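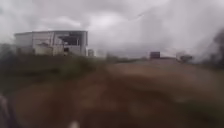
SKUVBY YARD - AUTOMATED PATROL ROUTE
Inspection Checklist with Comments, March

Scope: outdoor route of the Thaler patrol vehicle, buildings and verges along the route, and the working arrangements of yard staff affected by its introduction. Completed on foot and from the vehicle's own camera record. Ratings used: Satisfactory, Action, Hold.

1. Route and ground

1.1 Ground surface passable for the vehicle at walking speed - Satisfactory.
1.2 Route length matches the approved plan (360 meters) - Satisfactory.
1.3 Edge of route clear to staff on foot - Action. The boundary between track and verge is not marked. Staff who formerly walked the route as part of the evening round knew where to stand when a truck passed. Newer staff do not walk it and have not been shown. 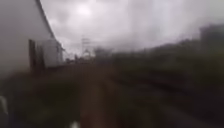
Item 1.3. Track between the building wall and the vegetation on the right.

1.4 Vegetation cut back on the hedge side - Action. Grounds crew to confirm the date of the next cut. The crew now receives its work orders from the Gikulden scheduling system and reports that orders arrive without a contact name. A contact name is to be added to every order.

2. Doors and openings

2.1 Doors along the route opened only after the vehicle's position has been checked on the hallway display - Action. Two employees stated that the display is often left switched off during the day shift.
2.2 Audible warning heard at each doorway - Hold. Not tested during this inspection. The test must be carried out with the door closed and again with the door open.
2.3 Steps and railings inspected by hand - Satisfactory. This check remains a staff duty and may not be replaced by camera review.

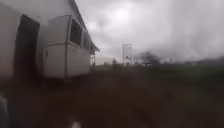
Items 2.1 and 2.2. Doorway and windows on the route side of the building.

2.4 Emergency stop instructions posted inside each door - Satisfactory. The sheet should be reprinted in larger type.

3. Staffing and duties

3.1 Evening round reassigned in writing - Satisfactory. The two positions concerned have moved to remote review at the Caltetti desk, with no change in grade or pay.
3.2 Review workload within the agreed limit - Action. The desk received 300 alerts in the month, of which 62 required a person to go outside. Reviewers are going out alone, which the former procedure did not allow. The rule on working in pairs applies to them in full - the change of job title does not remove it.
3.3 Breaks from the screen recorded - Action. No record was available.

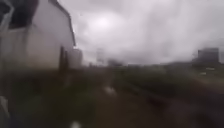 Reviewers must be able to tell from the camera record whether an alert calls for a visit. At present they often cannot. When the picture is smeared by motion, a pale spot on the grass could be debris or standing water, and the reviewer has no means of settling the matter from the desk. The former round would have settled it in passing. Until the vehicle is set to stop before recording an alert, reviewers are to treat any unclear object as a visit and log it as such. These visits are not to be counted against the reviewer's response times.

3.4 Staff consulted on changes to the route - Action. Comments were collected before the first run only. Reviewers and grounds crew ask to be heard again, and a meeting is to be held before any extension of operating hours.

4. Follow-up

4.1 Items rated Action are to be closed by the area supervisor, with a written comment against each.
4.2 Item 2.2 is to be tested before the vehicle runs during the day shift.
4.3 A copy of this checklist is to be kept at the Caltetti desk and in the yard office.

Skuvby Site Safety Office | Contact us | Copyright Skuvby | Back to top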